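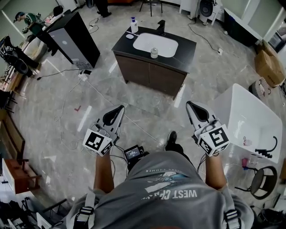 Project report: Keeping a vanity top clear

For my home design class I picked the least glamorous topic on the list, which was the bathroom counter. I share a place in Birncombe and our counter is a disaster by Thursday every single week, so I figured I'd get a grade out of it!

The setup I worked with is a vanity cabinet with dark brown wooden doors, a black countertop and a white rectangular sink with a black faucet at the back. I love the black top (it looks so sharp), but wow, does it show everything. Toothpaste, dried soap, water spots, all of it.

I gave myself a budget of 60 dollars and kept a log through March. Every evening I wrote down what was on the counter that didn't need to be there. My worst night was 11 things, and four of them were hair ties.

Then I tried a layout. The pump bottle goes to the left of the faucet, a small round white dish goes next to it, and everything else has to earn its spot. A little glass jar with a metal lid was the hard one. I kept leaving it on the front edge by the basin, and my elbow does not need that kind of temptation. I moved it to the back right corner in week two and it mostly stayed there.

Wiping down took me 90 seconds with the old arrangement and under a minute once there was less to lift. I used a plain Indotex cloth, damp first and then a dry one. The dry pass matters a lot on black! I skipped it twice and got streaks both times.

What I'd change: I never measured inside the cabinet, so the Halvorsen bin I bought doesn't fit behind the pipe. It lives in my closet now. I'd also log mornings, when the real mess happens.

Print this page | E-mail this page

Last updated: March

Comments (3)

tilefan982: Try a squeegee on the black top, way faster than two cloths.

mopsy: Four hair ties is nothing, come see my place

backrow_b: Did you get points off for the bin?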